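Gredalus at Hundesgate: questions from staff, with answers
Updated Monday, July 8, 2019

These are the questions that came in after the May meeting, plus a few people have stopped me to ask since. I work on the housekeeping floor and I sit on the staff side of the Gredalus talks. I don't work for the supplier and I have been asked to write this in plain words. Where management gave an answer I have said so. Where I think the answer is weak I have said that too.

What is Gredalus?

It's the name of the project to bring in robot arms for guest-room setup and the linen room. The arms come from a supplier called Bukum. Before they can do anything, they have to be given a large number of recorded examples of a person doing the same job with hand-held grippers. Putting out slippers is one of the first jobs on the list.

Slippers, tray task: 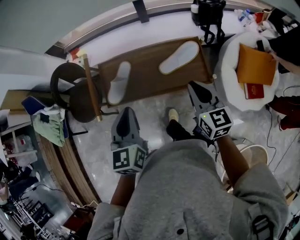
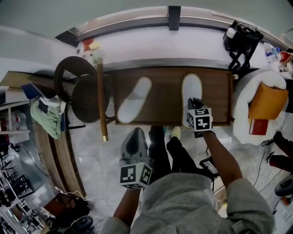 So who is doing the recording?

Our own people, on paid shifts. Six from housekeeping signed up and have been trained on the grippers. Joelle Majali keeps the schedule. If your name is on it and you didn't agree to it, go to her first and then come to me.

Is it compulsory?

No. Management put that in writing in May. What the letter doesn't say is whether people who turn it down will be looked at differently when hours are handed out in the fall. I asked. The reply was that "all staff will be treated fairly," and I'd like something with more in it than that.

How many recordings do they want?

600 for each task, with 80 as the most one person should do in a shift. The 80 is a limit, not a target. Two people have told me it was described to them as a target. If you hear that, write down who said it and when.

Does it hurt your hands?

Some say yes. The grippers are heavier than anything we normally hold for that long, and you squeeze them again and again with your arms out in front of you. Gülizar Gezer had a sore thumb after her first week and took it to the nurse. She's back on regular rooms now and says it's fine. There is now a break every half hour. Before that there was no rule at all, and I don't see why it took a sore thumb to get one.

Are we being filmed?

Yes, that's how it works. The cameras catch the job, but they also catch the floor, your shoes, the person next to you and whatever you left on the shelf. Bukum says the recordings are used for training the arms and for nothing else. Tuncay Kırmızıgül has asked for the part of the contract that says this. As of this update we haven't been shown it. Until we are, I'd keep personal papers and phones out of the recording area.

Can a supervisor use the recordings to check how fast I work?

Management says no. I believe they mean it today. The trouble is that every recording has a start and an end, so the speed is sitting right there for anyone who wants it later. We've asked for a signed rule that times can't be used in reviews. Still open.

Will the robots be any good at this?

I watched the demo at the Tăng building. The arm put a pair of slippers on a tray and it took a good while doing it. One landed crooked and the man running the demo straightened it himself and kept talking. Yiğit Ersoy, our floor manager, came away more impressed than I did. He pointed out that it had improved since his previous visit, and he has seen it more often than I have, so take my view with that in mind.

What I haven't seen is an arm deal with a real room. Wet towels on the bed, a suitcase open across the doorway, a kid's toys under everything. Ask about that and you get told it's a later phase.

Are jobs going to be cut?

The official line is that no permanent job will be lost "as a direct result" of Gredalus. Read the last part again. It doesn't cover temporary staff, and it doesn't cover people who leave and aren't replaced. We've lost seven that way already and only some of those posts have been advertised. I can't tell you the two things are connected. I also haven't been given a reason to think they aren't.

What happens to the people who did the recording once it's done?

They go back to their old duties at their old grade. Elif Naz Tekin asked at the meeting whether teaching a machine your job counts as training work, since staff who train new hires get a higher rate. It's a fair question. Management is "looking into it." She has asked twice more.

I've heard there will be better jobs looking after the machines.

I've heard it too. So far there are no job descriptions, no pay grades and no number of posts. If you are thinking of staying on because of this, wait until something is on paper.

Should I sign up?

I won't tell you either way. The shifts are indoors, they're paid, and some people like the change from rooms. Read the consent form all the way through before you sign, especially the paragraph on who keeps the recordings if you leave. Ask for a copy. They have to give you one.

Where do I send a question that isn't on this page?

Put it in the box by the linen room or hand it to me or Tuncay. You don't need to put your name on it.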